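Limpeza e manutenção de pequenos aparelhos em aço inoxidável

Os aparelhos de bancada com corpo em aço inoxidável (torradeiras, grelhadores de contacto, sanduicheiras) mantêm o acabamento durante anos se a limpeza for regular e pouco agressiva. A maior parte dos riscos resulta de esfregões abrasivos e de panos com resíduos secos. As indicações seguintes aplicam-se à superfície exterior, salvo menção em contrário.

Antes de começar

Desligar o aparelho da tomada e aguardar o arrefecimento completo. As zonas assinaladas com o triângulo amarelo de superfície quente retêm calor depois de desligadas e são as últimas a verificar. Retirar da bancada papel de cozinha, têxteis, peluches e embalagens de plástico.

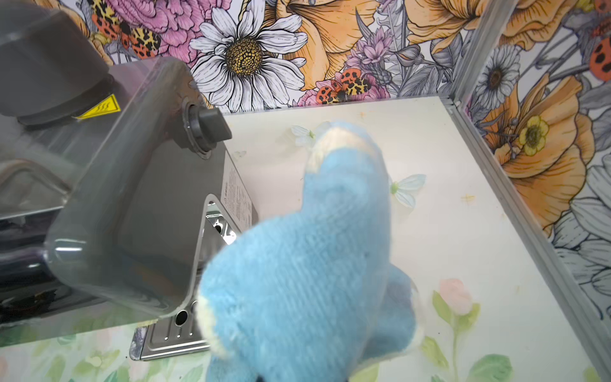 Escolha do pano

A microfibra de pelo curto é adequada à limpeza corrente. O algodão liso serve para secar, desde que lavado sem amaciador, que deixa uma película gordurosa visível em contraluz. Reservar um pano para desengordurar e outro para secar. Lavar ambos a 60 °C e guardá-los dobrados, longe da palha de aço.

Limpeza corrente

1. Diluir 2 gotas de detergente neutro num copo de água morna.
2. Humedecer o pano e torcê-lo bem. Não pulverizar líquidos sobre o aparelho.
3. Passar no sentido do escovado do metal, de cima para baixo.
4. Repetir com água limpa, no mesmo sentido.
5. Secar de imediato. A água calcária deixa marcas ao evaporar.

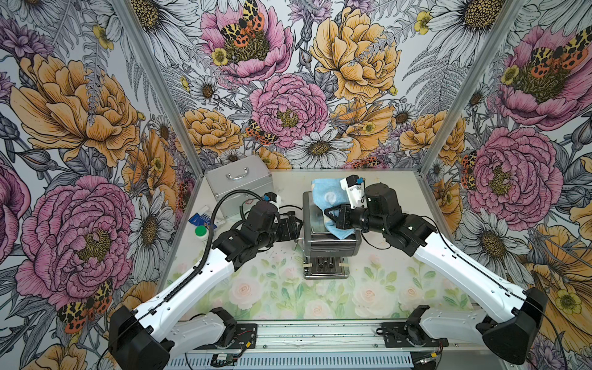
Nas arestas e em torno dos botões, dobrar o pano em quatro e trabalhar com o canto, sem forçar a entrada de humidade nas juntas. A inscrição dos comandos é muitas vezes serigrafada e não tolera álcool nem acetona. Os autocolantes de aviso devem permanecer legíveis; limpam-se com o pano quase seco.

Gordura queimada

Preparar uma pasta de bicarbonato de sódio e água. Aplicar numa camada fina, deixar atuar 5 minutos e remover com pano húmido. Testar primeiro numa zona pouco visível, em particular nos acabamentos polidos. Não usar lixívia: os cloretos atacam o inox e provocam corrosão por picadas.

Manchas de calcário

Vinagre branco diluído em partes iguais de água, aplicado com o pano, seguido de enxaguamento e secagem. Não aplicar em peças de alumínio.

Migalhas e tabuleiros

Esvaziar o tabuleiro de migalhas com o aparelho frio. Lavar à mão, secar e só então voltar a montar. Nunca introduzir facas ou garfos nas ranhuras.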